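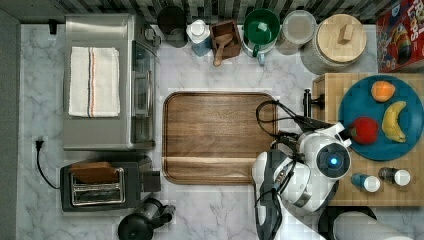
My grandmother's sourdough rye recipe is written on the back of a feed store receipt, and it took me most of a winter to get a decent loaf out of it. I mention this so you know I'm a slow learner and that you should take everything in this post with a grain of salt (the recipe calls for a lot of salt, too). My test for any loaf, and I've had the same one for years, is what it's like on day three as toast. Fresh bread is easy to love, even the bad ones, but a flat brown slice laid over the top of a black two-slot toaster is where I find out what I've made. Does it go crisp at the edges and stay a bit chewy in the middle? Or does it turn into a roofing shingle? I've made a lot of shingles.

So, the recipe. It says "rye, the dark kind, and some of the other." It says "water till right." It says "bake hot, then not." Thank you, Grandma! She did write down one number, 600, with no unit after it, and my uncle and I argued over that for an entire Thanksgiving. He was sure it was the oven. I said no home oven she ever owned went that high, and hers had a door you had to hold shut with a chair. I now think it's grams of flour, because she bought a German scale when she was first married and was very proud of it, and because when I use 600 grams the dough fits her old pan like it was poured for it.

The starter was a whole other saga. I killed the first one by going away for a week and forgetting to ask anybody to feed it. The second one smelled like nail polish remover and I kept it going far too long out of guilt. The one I have now came from Ferdinand Tanner, who lives two streets over and has been baking since before I could drive. He brought it over in a jam jar back in September with a strip of masking tape on the lid that said FEED ME OR ELSE. It's been going strong ever since, and I've come around to his way of doing things, which is to keep it thick, almost like paste, and leave it alone.

Things I was doing wrong, in the order I figured them out:

I was kneading it. Rye doesn't want kneading! You stir it with a big spoon until your arm gets tired and then you stop. I spent weeks slapping this gray glue around and waiting for it to go smooth like the white dough in the videos, and it never, ever will.

I was letting it rise too long. My kitchen is warm near the stove and freezing by the back door, so "overnight" means two completely different things depending on where I put the bowl. Now I go by the little pinholes on top. When I see a few of those, it goes in the oven, even if I'm in my pajamas.

I was cutting it right away. Oh, this one hurt. Ferdinand told me to wait a full day and I nodded and went home and cut it after 2 hours, and the knife came out looking like I'd been spackling. Wrap it in a towel and go do something else. Go to bed, if you have to.

And I was using the wrong flour. The supermarket bag just said "rye" and it was pale and fine and kind of sad. I've switched to a stone-ground one, and the difference in smell alone is worth the drive to get it. The guy at the counter also talked me into caraway, which my grandmother would have hated. She thought seeds were for birds. I put a tiny bit in anyway and I like it, so there.

The loaf I made this week is the closest yet. It's a little lopsided, and there's a crack along one side that I could stick a pencil in, but the crumb is dark and tight and it has that sour, almost malty thing I remember from her kitchen. I took half of it to my uncle. He ate two pieces with butter, standing up with his coat on, and told me it needed a hotter oven.

Next up I want to try it with some leftover coffee in place of part of the water. A few old Midwestern recipes do that and I've got no idea if it's any good. If any of you bake with coffee, tell me how much before I ruin another bag of flour! Also, does anybody know how to get dried rye dough off a wooden spoon? Mine has been soaking since last night and it hasn't budged.

Posted January 13, 2018 in Bread, Family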